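Stinum (TV series)

Stinum is a family drama television series produced by Vanodico and shown on the Ikeda channel. It follows Deni, a schoolboy who moves with his mother to the port town of Serkach and goes to live with relatives he has never met. Deni is played by Amirul Tjoa, who was nine years old when filming began. The first episode aired on August 4, 2018, and the series ran for 114 episodes. The title is the name of the boarding house owned by Deni's grandmother, where most of the story takes place.

Plot

Deni's father goes missing at sea before the start of the series. His mother, Ratna, cannot keep up the rent on their apartment and writes to her husband's family, who have not spoken to him since the wedding. Only the grandmother answers. She offers the two of them a room on the top floor of Stinum in return for work in the kitchen.

The early episodes deal with Deni's first weeks at school and his quarrels with his cousin Mira. Later the story turns to the grandmother's debts and to a lodger, Mr. Halim, who knew the father and has not said so. The question of what happened to the boat is left open until the final week. Some side plots, among them the one about the stolen bicycle, were dropped without an ending.

Casting

Nearly 400 children read for the part of Deni. Tjoa had no acting work behind him apart from two commercials, one for a shoe store and one for canned fruit. He was first called in to read for the smaller part of the neighbor's son, and was asked to read Deni's lines at the end of the same session. He came back for three more readings with different girls trying out for Mira.

The writers changed the character after he was cast. In the first outline Deni was 12 and sang in a choir. Both details were taken out, although a choir robe can still be seen hanging in his bedroom in several episodes.

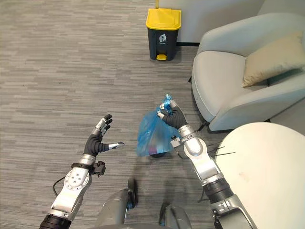

Production

Filming took place on a rented sound stage, with street scenes shot in an old customs yard. The boarding house was built as one connected set, so that actors could walk from the kitchen to the stairs in a single take. Hard floors were laid in the kitchen and hall. The upstairs rooms were carpeted to cut down on footsteps in the sound recording, in a gray with streaky bands of lighter and darker gray. The same carpet was later used for the school office and the hospital waiting room, and regular viewers came to recognize it.

Child actors worked a maximum of 5 hours a day. School lessons were held in a dressing room in the morning, and the scenes with Deni and Mira were usually filmed after lunch. Because of this, the adult cast often recorded their half of a conversation first, with a stand-in reading the children's lines off camera. Tjoa's own voice was used throughout – a plan to dub him in the early episodes was given up after test screenings.

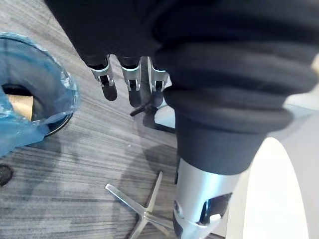

Broadcast

The series was first shown in the early evening. In October the channel moved it to a later slot to make room for a quiz show, and episodes were lengthened by a few minutes. Viewing figures fell after the move and recovered when the story of Mr. Halim began. A repeat run started soon after the last episode, with the opening recap removed from each installment.

Reception

Reviews were mostly favorable toward the cast and less so toward the pace. Several writers praised the kitchen scenes between Tjoa and the actress playing his grandmother. The middle part of the run was criticized for repeated flashbacks, in particular the scene on the pier, which appears in full four times. The channel received 536 letters and cards addressed to Deni, a number of them with drawings of the boarding house.

A second series was discussed but not made. Tjoa went back to full-time school after the final episode.

See also

List of programs shown on Ikeda
Vanodico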